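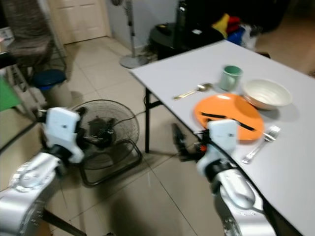 The Brirnau Capped Oil Plan fixes the most you can be charged per litre of heating oil for 13 months. It doesn't fix what you will pay, and the leaflet is slow to say so. We sell it through the Stotthorpe office alongside ordinary spot deliveries, and on most days we would steer you to spot first. The plan suits a certain sort of household, and you can usually work out whether yours is one of them in the time it takes to drink a mug of tea. A green mug like the one on that white folding table would do nicely, with last year's delivery notes put down where the plate and bowl are. Without those notes you are guessing, and so is anybody selling to you.

Brirnau Capped Oil Plan
Sold by: Biswas Fuel Brokers, Stotthorpe
Term: 13 months from the date of signing
Fuel: kerosene for domestic heating
Volume covered: up to 1211 litres
Deliveries included: 2
Payment: equal monthly direct debit, or in full at each delivery
Areas: Stotthorpe, Flevville and the villages between
Page last updated: March 31, 2026

How the cap works

When you sign up you are given a cap price, printed on the first page of the agreement. On each delivery day the supplier looks up its own list price. If the list price is higher than the cap, you pay the cap. If it is lower, you pay the list price.

Read that again and notice whose list price it is. It isn't the price of crude you hear on the news, and it isn't the average for the area. Brirnau sets it. Crude can drop for a fortnight and the list price may follow, or it may take its time. There are decent reasons for a lag (the oil in the depot was bought before the fall) and less decent ones, and from the outside you can't tell which you are looking at. We asked for the list prices on past delivery days so we could put them next to our own spot quotes. We were sent a chart with no figures up the side. When we get the figures they will go on this page.

What the cap costs

There is a joining fee, and the cap itself is set above the list price on the day you sign. Both of those are the price of the insurance. The fee is not refunded if prices fall, in the same way that you don't get your house premium back for failing to have a fire. Fair enough, but it should be counted. Divide the fee by the number of litres you expect to use and add the result to every litre. People who burn very little find that this alone wipes out any likely gain.

The supplier's brochure says customers are "protected from the ups and downs of the market". From the ups, yes, above a certain point. The gap between today's price and the cap is still yours to pay, and in a normal winter that gap is where most of the movement happens. For the cap to earn its keep you need a sharp rise, and you need it to arrive before one of your deliveries and not in the middle of July. 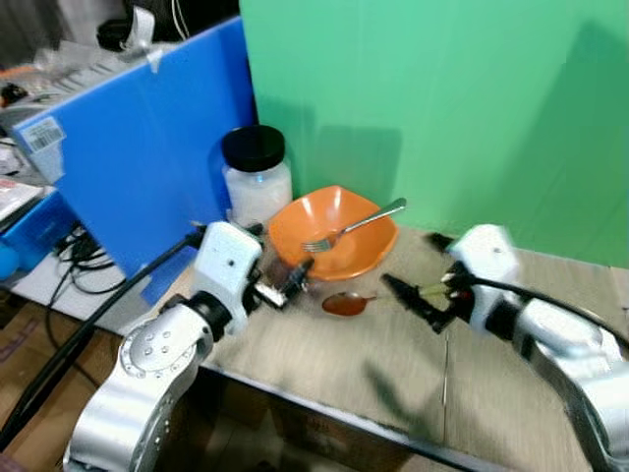
One customer in Flevville wrote to us in February to say that the plan had cost her more than spot would have done and that she was going to renew anyway, as she had stopped checking the oil price every morning and felt better for it. We don't argue with that. Sleeping well is worth something and only she can say how much. All the same, it is a different claim from the one in the brochure, which talks about savings, and we would be happier if the brochure said what she said.

Volume and the second delivery

Cover stops at 1211 litres across the whole term. Anything beyond that is charged at the list price of the day with no cap at all. A draughty farmhouse will be through it well before spring. A small bungalow may not get there, and litres you don't take are simply lost – they can't be carried over or passed to a neighbour.

You choose when to book the deliveries, within reason. The small print asks for three working days' notice and lets the supplier put the date back in bad weather or "periods of exceptional demand". Exceptional demand tends to be when the price is up, so this clause matters more than it looks. The cap still holds if they are late. What you do for heat in the meantime is your affair, and if you have to buy a small top-up elsewhere it won't be covered. We tell everyone on the plan to book early in the autumn and not to try to be clever about it.

Direct debit

The monthly payment is worked out from the cap price, not from what you are likely to be charged. Most people on direct debit will therefore build up a credit. It is paid back at the end of the term if you ask for it in writing, and otherwise rolls into the next agreement. No interest is added. If you can manage the larger bills, pay at each delivery and keep the money in your own account.

Who might want it

Households that use close to the full volume, have a tank big enough to take half of it at a time, and would be in real trouble if the price jumped. If a bad winter bill would mean going without something else, the cap does a proper job and the fee is reasonable.

Who probably doesn't

Anyone with a large tank who can fill up in summer. Anyone thinking of moving house, as the agreement doesn't transfer. Anyone who has read that oil is certain to go up. Forecasts of that kind were going round last year too, from the same sort of people, and the supplier has read them as well. Whatever they expect is already in the cap.

Leaving early

You can cancel within the cooling-off period shown on your agreement and get the joining fee back, provided no oil has been delivered. After that there is an exit charge, and it is the same in the last month as in the first. We think that is poor and have told them so.

Ordering

Ring or call in at the Stotthorpe office and ask for a cap price and a spot price for the same day. We'll write both on one sheet so that you can take it home. The cap quote stands until close of business. Biswas is paid a commission by the supplier on each plan sold, and a smaller one on spot deliveries, which you may like to bear in mind while reading any of this. Tank checks, budget accounts and boiler servicing are on their own pages.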